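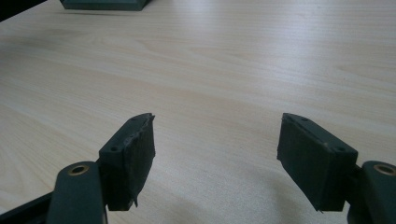

Notes on Washing and Storing Quilted Goods at Home

The purpose of this post is to set out the washing and storage practice I have followed at home for some years. Readers of the Tascombe mending page have requested it in writing, and the earlier version, posted in February, left out drying entirely.

Quilted goods are made of layers held together by stitching. The stitching is the part that fails first. A cover may look sound while the thread beneath it has already worn through, and one hard spin is often enough to open a whole row. For this reason every item should be checked by hand before it is washed. Run a thumb along each seam and mark any loose thread with a safety pin. Repairs are to be made before washing and never after, as a wet filling will shift through even a small gap.

Water should be cool. I use a plain liquid soap from Ahonen, measured at half of what the label suggests, and I rinse twice. Powder is not recommended. It settles in the low points of the quilting and leaves a stiff, chalky feel that takes several washes to remove. Fabric softener is also best avoided on anything meant to absorb moisture.

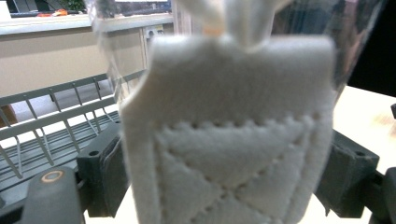 Diamond quilting on a white pad, with a plain band at the top.

Drying requires more patience than washing. Small pieces may be hung, provided the weight is carried by a finished edge or a sewn strap. Large pieces should be laid flat over two rails and turned every few hours. A full-size bed quilt in my house has taken more than 44 hours in winter, and I would ask readers not to shorten this with direct heat. The Gulunero rack I bought secondhand has served well for this purpose, although its feet mark a soft floor and must be set on cloth.

Storage is the matter on which I receive the most letters. Plastic bags are not suitable for long periods. I keep folded pieces in cotton pillowcases on an open shelf, with a paper label pinned to each giving the month of the last wash. Twice a year the pieces are taken out, shaken and folded again along different lines, so that no crease becomes permanent - a small task, but one that is easily forgotten. Cedar blocks are permitted on the shelf and should not touch the cloth.

Several readers have asked about the Trorkine thread mentioned in an earlier post. It remains in use here for all hand repairs. The 80 weight is too fine for thick padding and is better kept for bindings. A heavier thread, waxed lightly, should be used for the quilting lines themselves.

Questions on wool fillings will be addressed in a separate post, as the washing method is different.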